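Sornent Brings Robot Arms to the Packing Tables at Its Lerthorpe Kitchen

Staff to move from repeat handling to preparation, checking and training work; no positions to be cut under site agreement
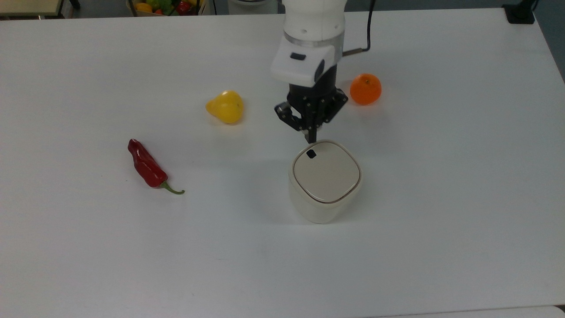 A robot arm with its gripper at a lidded container, with a pear, an orange and a red chili pepper on the table. Photo: Sornent

LERTHORPE, Wed 24 September – Sornent, a supplier of prepared meals and fresh produce boxes to schools, clinics and workplace cafeterias, announced today that robot arms will enter regular service at its Lerthorpe kitchen. The arms will handle lidded containers and single items of produce at the packing tables, work that has until now been done entirely by hand.

The announcement follows a trial that began in March on one packing line. During the trial, employees worked beside the equipment on the day shift and recorded each stop, dropped item and misplaced lid in a shared log. The log was reviewed every week by the line staff and the engineering team from Echeverri, the company that designed the installation. Several changes to the table height and to the order of work came directly from those reviews.

Under the new arrangement, the Lerthorpe kitchen expects to pack 3,000 boxes a day, compared with 2,000 at present. The added volume will serve new cafeteria contracts in the Sirkby area, where deliveries are due to start once the second line is ready.

Sornent employs 73 people at Lerthorpe. An agreement reached with employee representatives before the trial states that no position at the site will be removed as a result of the new equipment. Hourly rates will stay the same or rise, depending on the role, and no employee will be moved to a different shift without consent.

The nature of the work will change. Packing staff now spend most of a shift reaching, lifting and closing containers, and sore wrists and shoulders are the complaints most often raised at the site's health meetings. As the arms come into service, these employees will spend more of their time sorting produce for ripeness and damage, preparing special-diet meals, and checking finished boxes against customer orders. A new role, line attendant, will be open first to current packing staff. Line attendants will start and stop the equipment, clean the grippers between batches and decide when a task should go back to hand packing.

Training will be held during paid hours. Every employee on the packing floor will complete a basic safety course, and those who apply for the attendant role will receive further instruction from Echeverri at its Sirkby workshop. Employees who do not wish to work next to the equipment may ask for a place in preparation or dispatch.

Some tasks will remain with people. Soft fruit, leafy greens and all meals marked for allergies will continue to be packed by hand. Sornent and the employee representatives will look at this list together twice a year, and any addition to the work done by the arms will require the approval of both sides.

The trial also showed where further work is needed. Changeovers between container sizes took longer than planned, and the packing floor was found to be too narrow for carts to pass while the line was open for cleaning. The floor plan has since been redrawn, and the wider aisle will be in place before the second line opens.

Customers will see no change in menus, delivery times or prices as a result of the installation.

About Sornent
Sornent prepares meals and fresh produce boxes for institutional customers. The company delivers to more than 1,000 kitchens and cafeterias from its sites in Lerthorpe and Sirkby.

Media inquiries
Sornent Press Office, Lerthorpe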